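Toltomstead Makers and Menders list
Re: [menders] Painting the big worktop — is it worth the bother?

Hello Macarena, and hello everyone,

Yes, yes, paint it! I've been itching to answer this since Sunday, and I've only been kept from it by having sandpaper in both hands. Quoting your message first so people can follow:

> From: Macarena Carrasco
> I've inherited the long table from the Esley hall, the one with the orange varnish and the ring marks. It's solid but it makes the whole room gloomy and I can't find anything on it. Screws vanish. Needles vanish. Has anyone painted a work surface in a light colour and lived with it? My sister says it will look filthy inside a week. I'm also worried about glare from the window, and whether I need special paint or can use up what's in the shed.
> Macarena

I did ours in January and I'm still walking past it just to have a look. It was dark brown before, much like yours by the sound of it, and I used to do all the fiddly jobs on a tea tray because I could at least see what was on the tray. Now I tip the button tin straight out on the top and every last one shows up.

On colour: don't go for brilliant white. I tried a patch and it was like working on a fridge. What you want is an off-white with a bit of grey in it, and matt. In the morning the light makes it look cool, nearly blue in places, and by tea time it has gone much warmer. It does change with whatever is standing over it, so do try your sample pot on a decent-sized board and move it round the room before you buy a big tin.

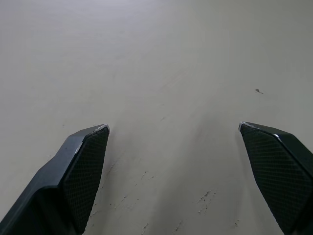

Pale and matt, with the light falling a bit unevenly across it.

As for glare, that's where the matt finish comes in. I get soft shadows and hardly any shine, and I can work facing the window. Gloss would have driven me mad.

Now the boring part, which matters more than the paint. Wash it with sugar soap, rinse, and leave it overnight. Then sand. I started with 80 grit to get through the old varnish and finished much finer, going with the grain the whole way. Fill the dents (I missed one by the edge and my pencil finds it every time). Wipe off all the dust, then primer, then a light rub down, then your colour in thin coats with a small foam roller. I did the last coat at night with a lamp low down at one end — you spot every drip that way and can catch it while it's wet.

Please don't use whatever is in the shed! I did that with a bookcase years ago and the books stuck to it. Get something meant for furniture or floors. Mine came from Yatsenko, the paint counter behind the Drullia yard, and they'll mix a small tin if you take them a scrap to match. Tell them it's for a worktop and they'll stop you buying the wrong thing.

Does it get dirty? Well, it gets dirty exactly as fast as the old one did, only now you can see it, and I've come round to thinking that's a good thing. Pencil comes off with a rubber. Tea comes off with a damp cloth if you're quick. Leave it alone for as long as you can bear after the last coat, though. I gave mine 5 days before putting anything heavy down and I wish I'd waited longer, as there's a faint ring from the glue pot.

Wim Verhoeven asked me at the last meeting whether he could skip the primer on his. Wim, no. The old varnish will come up through it yellow, and then you'll be sanding all over again.

I've got most of a roll of the coarse paper left and a spare roller sleeve, Macarena, so shout if you want them before I put them back in the loft. And could you measure the Esley table before you start? I'd love to know if it's the same length as mine, as I have a daft idea about putting the two end to end for the curtain weekend.

Happy sanding,
Hilary

Filed under: Workshop & Benches, Paint and Finishes

Contact the list owner | © Toltomstead Makers and Menders | Back to top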